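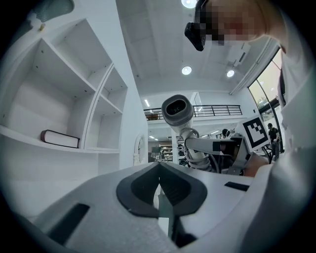 図3　明るい室内の例。右上は額に黒い装置を着けた人物。

4.2　昼光の入り方と席の選び方

前節では、共同作業室の利用者が「明るい」と答えた席と、机上面照度の高い席とが一致しない場合のあることを述べた。本節では、その食い違いが席の選び方にどう表れるかを、Umurgateの2室を対象に検討する。Umurgateは旧繊維倉庫を改修した共同作業施設で、Skiltatard地区の運河沿いに建つ。2室は同じ階にあり、天井高と床面積はほぼ等しいが、窓の向きが異なる。以下、南東に窓をもつ室を南東室、北に窓をもつ室を北室と呼ぶ。

測定は10月に行った。この時期を選んだのは、太陽高度が下がり、南東室では午前中に直射光が室の奥まで届くためである。夏季の予備測定では庇によって直射光がほとんど遮られ、2室の差が小さかった。照度は机上面で、30分間隔で記録した。窓際の列、中央の列、壁際の列のそれぞれに測定点を置き、ブラインドの開閉状態を併せて記した。ブラインドは両室ともSopacua製の手動横型で、羽根の角度は利用者が自由に変えられる。施設側は開館時に全開とする運用をとっているが、閉館時の状態のまま翌朝を迎えた例もあり、そのような回は集計で区別した。

質問紙は、退室時に任意で記入してもらった。有効回答は70件である。設問は、座った席の位置、その席を選んだ理由（複数選択）、作業の種類、手元の明るさ、室全体の明るさ、まぶしさの有無からなる。明るさの設問は五段階とし、中央の段階に「ちょうどよい」という語を充てた。入力にはSkidardを用い、自由記述は原文のまま保存したうえで、筆者らが別々に分類し、分類が分かれた回答については協議して決めた。

南東室では、晴天時の午前、窓際の列の照度が1000 lxを大きく超えた。それにもかかわらず、この時間帯に窓際の席を選んだ利用者は少なく、最初に埋まるのは中央の列であった。自由記述には「画面が見えにくい」「紙が白く光る」という趣旨の回答が多く、「暑い」という回答がこれに続いた。窓際を選んだ少数の利用者は、作業の種類として「手書き」または「休憩」を挙げている。画面を見る作業では直射光を避け、そうでない作業では窓に近い席をとる傾向があったと考えられる。

北室では、照度は一日を通して南東室より低く、変動も小さかった。窓際の席は開館後まもなく埋まり、昼を過ぎても空くことが少なかった。手元の明るさについての評価は、照度の差から予想されるほど低くはない。とくに窓際の列では、南東室の中央の列より照度が低い時間帯にも「ちょうどよい」とする回答が多数を占めた。一方、壁際の列では「暗い」という評価が目立ち、天井灯を点けた後もこの傾向は残った。壁際の席から見ると、窓面との輝度の差が大きく、机の上が実際より暗く感じられた可能性がある。

室全体の明るさに対する評価は、手元の評価とは別の動きを示した。南東室でブラインドが閉じられていた回では、手元の照度が十分であっても室全体を「暗い」とする回答が増えた。Siregarは、学校図書館の閲覧室を対象とした未刊の報告で、壁面の上部が暗い室では利用者が卓上灯を早く点けると述べている（Sugeng Siregar、私信）。本調査の結果はこれと矛盾しない。ただしUmurgateには卓上灯がなく、点灯行動との比較はできなかった。

ブラインドの操作についても触れておく。南東室では、午前に閉じられたブラインドが、直射光の去った午後にも閉じたままになることが多かった。開け直した例は、ほとんどが新しく入室した利用者によるもので、午前から在室していた利用者が自分で開けた例は限られていた。同様の傾向は事務所建築でも繰り返し指摘されており、共同作業室に特有のものとはいえない。しかし、席が固定されていない室では、開閉の判断を誰がするのかがあいまいになりやすい。自由記述にも「隣の人に聞いてよいかわからない」「前からこうなっていたので触らなかった」という回答があった。

席を選んだ理由としては、明るさのほかに、電源の位置、出入口からの距離、隣席との間隔が挙げられた。電源は両室とも柱の根元と壁際に集まっており、北室の壁際の列が暗いと評価されながらも一定の利用を保っていたのは、この影響が大きいとみられる。そこで、電源を理由に挙げた回答を除いて集計し直したところ、北室では窓際への偏りがさらに強まった。南東室では、除外の前後で目立った変化はなかった。電源の配置を改めれば、北室の席の使われ方は変わる余地がある。

以上の結果を解釈するうえで、留意すべき点がいくつかある。質問紙は任意記入であり、短時間の利用者ほど回答が少ない。座席の占有は受付の記録と巡回時の目視を組み合わせて求めたが、荷物だけを置いて離席している場合を着席と区別できなかった回がある。曇天の日の測定は南東室に偏っており、北室の曇天時の評価については十分な回答が得られていない。また、常連の利用者には決まった席に座る習慣があり、その日の明るさとは無関係に席を選んでいる可能性がある。来館頻度を尋ねる設問は途中から追加したため、この影響を全体について調べることはできなかった。

なお、南東室の窓には改修時に透明の飛散防止フィルムが貼られており、北室の窓には貼られていない。フィルムの透過率は資料が残っておらず、補正は行っていない。窓の内外で同時に測った値の比は両室で近く、席ごとの評価を比べるうえで支障はないと判断した。次節では、作業の種類ごとに回答を分け、まぶしさの訴えと画面の向きとの関係を検討する。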